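**Brorklow Dish Challenge** is a student robotics competition held each June at Rerkcombe College. Teams program robotic arms to handle cups, bowls and cutlery at a kitchen sink. It was started by Kasun Ekanayake, a lecturer in mechanical engineering, as the final project for his manipulation course, and was opened to other schools two years later.

## Format

Each team has up to 16 members and gets 16 minutes at the sink. Runs are scored out of 800 points, with deductions for dropped items and for any contact between an arm and the faucet. Teams may use one arm or two.

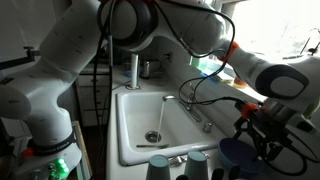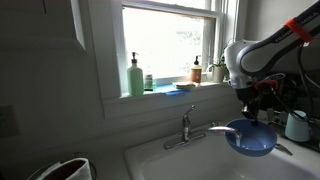
Entries are judged in two classes, McGrath for operator-controlled arms and Ovis for arms running on their own. A team may enter both, but must submit separate code and a separate written report for each.

## Rules on cutlery

Forks and spoons were added to the item list at the request of Xuân Cù, then captain of the Rerkcombe team. They carry more points than bowls. Glassware is not allowed.

## See also

- Robot end effector
- Student robotics competitions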